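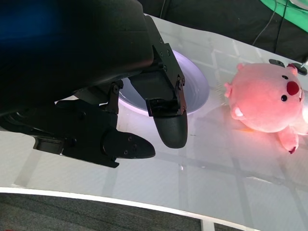 Does the planner need a restart after I change the grasp config?
Only the planner node. Leave the driver and perception running.

3 min read
Search the Vevstead guide

4. Reloading grasp settings

1. Pause the queue. Wait for idle.
2. Open grasp.yaml, set approach_height to 100 (mm).
3. Save, then restart planner. Takes around 18 seconds.
4. Check log for "config loaded" — if its missing, redo step 3.
5. Run one dry pass at low speed, then resume queue.

Note: tabs in the yaml break teh parser. Spaces only.

CAUTION: keep hands clear during dry pass. Arm moves as soon as plan is accepted.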